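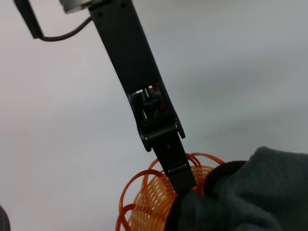 Circus clothes get treated worse than any other clothes on earth, and then people wonder why the seat goes out of the tumbling pants in the second town. I do wardrobe for a small tent show, Akpalu, nine performers and a tent that leaks, and most of what I know I learned by wrecking something first. Have had a lot of emails asking the same stuff, so it's all going on one page. Start with the heap. Every show has one. A pile of fabric like the one in the photo can be a costume, a curtain or a rag and you won't know till you pull it apart, so pull it apart the same night. Not in the morning. Morning is load-out.

Sorting

Sweaty things in one bag, everything else in another. Mesh bags if you can get them. Never plastic, not even for an hour.
Anything with sequins turned inside out before it goes near anything else.
Knits away from hooks. Aerial belts, hair pins, safety pins, all of it out first. Run your hand round the waistbands, that's where the pins hide.
Check pockets. Clown pockets twice. I have washed a whole deck of cards and a raw egg (not the same night).

Sweat and smell

Vodka spray. Old wardrobe trick and still the best one. Cheapest vodka they sell, straight, in a spray bottle, mist the armpits and the lining and hang it up somewhere with air moving. No need to soak. Do a test patch on anything dyed dark or anything with a metallic print. It won't get dirt out, it only deals with the smell, so you still have to wash at some point.

For leotards: cool water, small squirt of plain shampoo, squeeze, don't wring. Roll in a towel and stand on the towel. Lay flat. I know everybody hangs them. They get longer every time and then the gusset is somewhere around the knee.

White vinegar in the rinse for the ones that smell even when clean. Half a cup to a sink. The vinegar smell goes when it's dry.

No fabric softener on anything stretchy, ever. Also not on towels or grip cloths. The aerial people will come looking for you.

Makeup on collars

Greasepaint first, water later. If you wet it first you've set it, more or less. Scrape off what's sitting on top with the back of a butter knife, then cold cream or baby oil on a cotton pad, dab from the outside in. Then dish soap, left ten minutes or however long it takes to eat something. Then wash like normal.

White face powder: take it outside and shake it. Then a dry brush. Do not rub.
Red lip color: dish soap and patience. Hot water makes it worse.
Glitter: there's no method. Sticky tape, and accept it.

Kwame Aidoo, who was our whiteface for years, sewed a strip of old bedsheet inside every collar with big loose stitches and ripped it out after the weekend. Takes no time at all. I do it on all the collars and ruffs now, and cuffs too if it's a juggler with made up hands. One old double sheet does a whole season.

Sequins and beads

Loose thread on a sequin trim, STOP. Don't pull it. Most of that trim is chain stitched and the whole row comes off like opening a bag of dog food. Put a dot of clear nail polish on the back where the thread starts, let it dry, then stitch it down with a proper knot.

Keep a jar. All fallen sequins go in the jar, sweep the ring and look in the dustpan. Mixed colors is fine. From the third row nobody sees one wrong sequin.

Don't iron. If the fabric under them has to be pressed, face down on a thick towel, cool iron, cloth in between, and lift it – don't slide. Plastic sequins curl up in the heat like chips. Steam too. Hang it in the bathroom while someone showers, but keep it back from the water.

Mending

Things that belong in the kit:
Curved needles, two at least
Ballpoint needles for stretch
Upholstery thread in black, white and tan
Dental floss, unwaxed if you can find it (buttons, hat bands, shoe straps)
Snaps, big ones
Safety pins in three sizes
Seam ripper with a cap that stays on
Fabric glue, for emergencies only

Stretch seams want a zigzag or a stretch stitch. Straight stitch pops the first time someone does a split and you will hear it from the wings. By hand, use a backstitch and pull the fabric slightly as you go so there's slack in the thread.

Knees of tumbling pants: patch on the inside before the first show, not after the hole. Cut the patch round. Square corners lift. Same fabric if you have it, otherwise turned-over offcuts from somthing worn out. I keep every worn out pair for this.

Crotch seams get sewn two times over. All of them. New ones too, I don't care how much they cost.

Quick changes: buttons on the front are fake, sew them on top and put the big snaps under. Velcro is loud, and it eats tights. If you must use it, soft side toward the skin and close it up before washing or it grabs everything in the machine.

Shoes

Newspaper in them overnight, change it in the morning. Not on a heater. Leather soles crack and then you have a rope walker in bare feet being dramatic.

Canvas shoes: toothbrush, baking soda mixed to a paste, wipe, dry in shade. Sun turns the rubber yellow.

Clown shoes are a different animal. Stuff the toes with something light that doesn't hold water. We used rags once and after one wet Monday they weighed as much as a child. Offcuts of foam now, cut in cubes. Check the glue line around the toe every few weeks, and when it opens, clean out the sawdust before regluing. Clamp it with clothespins or a bicycle tube wound tight.

Hats and plumes

Hats sit crown down, or on a form. Never on the brim. A big coffee can makes a good form, or a balloon blown up inside and tied off.

Feather plumes: hold over a kettle, not close, and shake gently while they open up. Cool before you pack. If they're dusty, cornstarch in a paper bag, plume in, shake, take it outside. Do that one when there is no wind, learned the hard way.

Limp ostrich gets wired. Thin florist wire up the spine, stitched every inch with matching thread.

Rain

Wet tent, wet costumes, wet everything. Happens in August more than you'd think.

Hang it all up before you do anything else, even before supper. Rope between two trucks works, or inside the seats if it's still raining. Space between each one. Box fan pointed along the row and not straight at it.
Salt water on dye that's starting to run is a myth as far as I can tell. Get it in cold water, lots of it, and keep it moving. Keep reds away from whites even when damp. Especially when damp.
Velvet: don't touch it while wet. Don't stroke it, don't fold it. Hang it by the shoulders and brush when dry, with the nap.
Mildew spots on cotton, lemon juice and salt, out in the sun, then rinse. On silk, leave it alone and ask somebody who knows.

Salamatu Gbeho runs wardrobe for the Gusitz people and she packs a bag of cheap wire hangers for rain nights only, wide ones bent up at the ends with sock over each end so they don't poke. Stole that idea immediately.

Packing

Heavy at the bottom, sequins at the top, obviously, and yet.
Roll stretch things. Fold tailcoats inside out with the shoulders pushed one into the other, tissue in the sleeves.
Old pillowcases for anything beaded. One costume per pillowcase, name on a strip of masking tape. Marker on the tape and NOT on the pillowcase, people change.
Cedar blocks, sanded now and then when they stop smelling of anything. Keep mothballs out of it. The audience can smell them and so can the horses.
List inside the lid of the trunk. In running order, so whoever opens it half asleep can lay things out from the top down. Mine is 13 lines long and covered with clear tape.
Leave the lid open for an hour after you arrive.

End of season

Wash it all even if it looks clean. Moths like the sweat. Take off shoulder pads and detachable collars and wash them on their own. Look over every snap and hook and write down what's missing while you have it in your hands. Tape the list to the hanger.

Trunks empty, wiped with vinegar and water, left open for a day. Hinges get a drop of sewing machine oil, wipe off the extra, and I mean all the extra.

Then hang what can be hung under old sheets, box the rest in cardboard, off the floor. I still have to do the capes. More on capes when I've done the capes.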